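Tea and Coffee Breaks in Shared Student Housing
Final report, Social Research Methods
Comfort Gyamfi and Kaisu Hakala
Supervisor: Waltraud Eichhorn
March 11, 2026

1. Background

Our project looked at how people who share a kitchen use hot drinks as a reason to talk to each other. Earlier coursework by Ulla Riihimäki had covered shared dinners, but she left out drinks between meals. We chose two student residences, Auer and Pedano, which are run by the same housing office and have the same kitchen layout on each floor.

2. Method

We handed out paper diaries to 132 residents and asked them to write down each hot drink they made, the time, and whether they spoke to anyone while making it. The diaries ran for 25 days. After removing pages we could not read, we had 2,132 entries. We also held two group interviews, one in each building. Eero Kauppinen helped us with the coding and checked a sample of the entries against our categories.
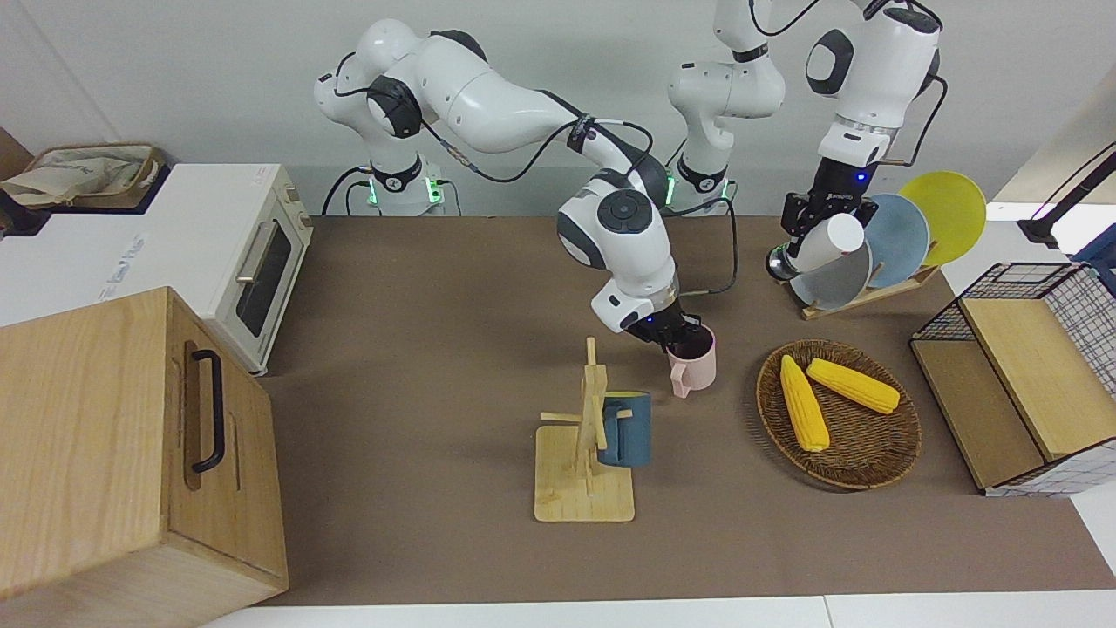

Most residents brought their own cups from home, and this came up in both interviews before we asked. People were firm about which cup was theirs. Colour did most of the work: a pale pink mug like the one on the brown mat is easy to tell apart in a full cupboard, while plain white ones were borrowed freely and often ended up in bedrooms. Several residents at Pedano said they had first spoken to a neighbour when asking for a cup back.

3. Results

Conversations were more common in the evening than in the morning. Morning entries were short and often just said "no one around" or "late for class". At Auer, where the kettle sits beside the door, residents reported more brief chats with people passing by. At Pedano the kettle is at the far end and people tended to sit down once they got there.

4. Limits

Diaries depend on memory, and some were clearly filled in all at once. We did not include residents who had a kettle in their room. A follow-up in June would also miss anyone who moves out after exams.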